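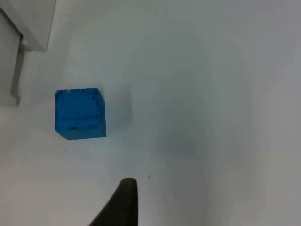 Part 2: Cleaning up and checking your blocks

Home | Getting Started | Block Care | Storage | Comments

Reading time: 6 minutes

I wrote this part of the Pledari block set guide after cleaning far too many blocks at my own kitchen table, so it's the way I do it at home (with a few grumbles thrown in). If you bought your set used, start here before you do the sorting in Part 3.

You'll need a bowl, dish soap, two soft cloths, a cotton swab or two and a plain, light-colored surface. I like white best. Dark marks on a blue block are easy to miss on a patterned tablecloth!

1. Clear the table and wipe it down. Grit under a block will scratch it when you slide it, and you will slide it, we all do.

2. Set one block down by itself and look it over. The blue cube up top is a good one to learn on: it has dark scuffs and speckles near the top edge, a tiny pale chip by the top left corner and a small dark blotch low on the front.

3. Turn the block and check every face. I tilt mine toward the window, and then I do it again with a lamp if it's a gray day.

4. Fill the bowl with lukewarm water and a drop of soap. Dip the cloth, wring it out well and wipe one face at a time.

CAUTION: Don't soak the blocks. I left a yellow one in the bowl through dinner once and the finish went cloudy, and it never came back.

5. Go over any leftover specks with a damp swab, in small circles and with hardly any pressure. If a speck hasn't budged after 60 seconds, stop. It may be a dent or a worn spot, and scrubbing will only make the patch around it dull.

6. Dry with the second cloth and leave the block out overnight before it goes in the box.

Note: Pale chips won't wash off, obviously, but run a fingertip over each one. Smooth is fine, keep playing. If it catches your skin, put the block aside for sanding.

Sanding a rough chip

Use 1000 grit paper, folded small. Two or three light strokes along the edge, wipe off the dust, feel it again. Go easy on the corners, they're a bit soft-looking to begin with and you don't want to round them any further.

CAUTION: Throw out any block that's cracked through. Spares are listed in the back under part number 1451, all colors.

When the whole set is dry, go on to Part 3 and get out the Drurkwood tray.

Comments

Ese Ojo: Wish I'd read the soaking warning first. My red ones are all cloudy now. Does anything fix that?

Tirta Halim: I tried car polish on a cloudy one and it got shinier but kind of streaky. I wouldn't do it on blocks for little kids.

Ese Ojo: Thanks, I'll leave them cloudy then. The swab worked great on the green ones, by the way.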